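Been meaning to write up the table for a while, so a few posts on it.

We bought it in October from a furniture place in Jumthorpe that was closing its showroom. Ex-display, £318. New it was £739, which I would not have paid.

It's a pale wood top. The label underneath only gives the maker, Czerwiński, and says nothing about the species. My guess is birch or maple. I've been told veneer as well, and at that price I expect so.

If it is veneer you can't go at it with coarse paper. I did one light pass by hand with 500 grit, along the grain, then wiped it down with a barely damp cloth and left it overnight.

Finish was Driltuvell clear, the water-based one. Two thin coats with a foam pad. The tin says 30 minutes between coats. I left it three hours as the kitchen is cold.

Oil would have turned it yellow. My last table went the colour of weak tea in a year and I didn't want that again.

Hannelore Mühlbauer asked whether it came out matt or shiny. Smooth, with a bit of a sheen when the light is across it. The grain still shows well, including the big arched figure.
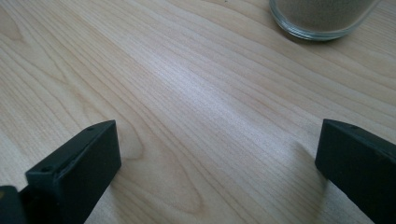 For day to day cleaning I use warm water and a drop of washing-up liquid, then a dry tea towel. No spray polish. It leaves a film and you have to get it all off before you can put another coat on.

Hot pans go on a trivet. Mugs I've stopped worrying about.

Legs are next. They're a separate set from Votside, bolted on, and one of them is slightly short. I've got a felt pad under it at the moment. Will post when I've sorted it out, probably after we've done the shelves.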